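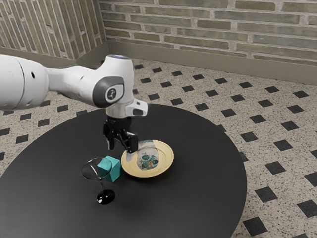

The arm at the black table, first plan.

The Price of a Round Table

I was given the task because I was the only one in the office who liked to read price lists. The arm was to be rented from Stastix in June, and my work was to decide what else we must buy for it. We had 3,018 in the budget. I wrote this number on a paper and put the paper under my keyboard, where I could feel it when I typed.

Before we paid for anything, we built the room inside the computer. We gave it a brick wall and a speckled floor, as in the old hall at Darkivgate, and we put the table in the middle. My director wanted the table round. I explained that a square table costs less and stands well in a corner. She looked at me kindly and said that people stand around a round table, and in a corner they do not stand at all.

The gripper from Prirus was 1,086. The software, which was called Thevar, was 718 for one year. I added the two prices in the morning and again after lunch, and they were the same both times, but I did not feel calm. There was still the table, and the delivery, and the insurance that every person mentioned and no person had asked the price of.

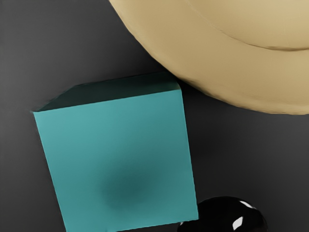 At home I spoke about it too much. My mother listened on the telephone while she cooked. She had once bought a sewing machine with the money for a winter coat, and she wore the thin coat for two years and sewed for the whole street. I asked her if she was sorry. She said the coat in the shop was ugly, and then something was boiling and she had to go.
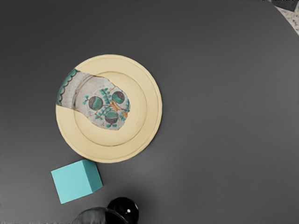 The table maker answered my letter after nine days. He could make the round top for up to 2,000, depending on the width, and he asked me politely what width I wished. I opened the plan again and looked at it from above. The plate and the small turquoise cube were close together on the left, and the whole right half of the table was empty. I thought of how much we would pay for that dark, clean half. I made the circle smaller on my screen, then smaller again, until it looked like a table in a café.

My director came with her tea and stood behind my chair.

"Where do I put my elbows?" she asked.

I made it a little larger. She drank, and waited, and I made it a little larger again. Then I took the paper from under the keyboard and began to write to the table maker.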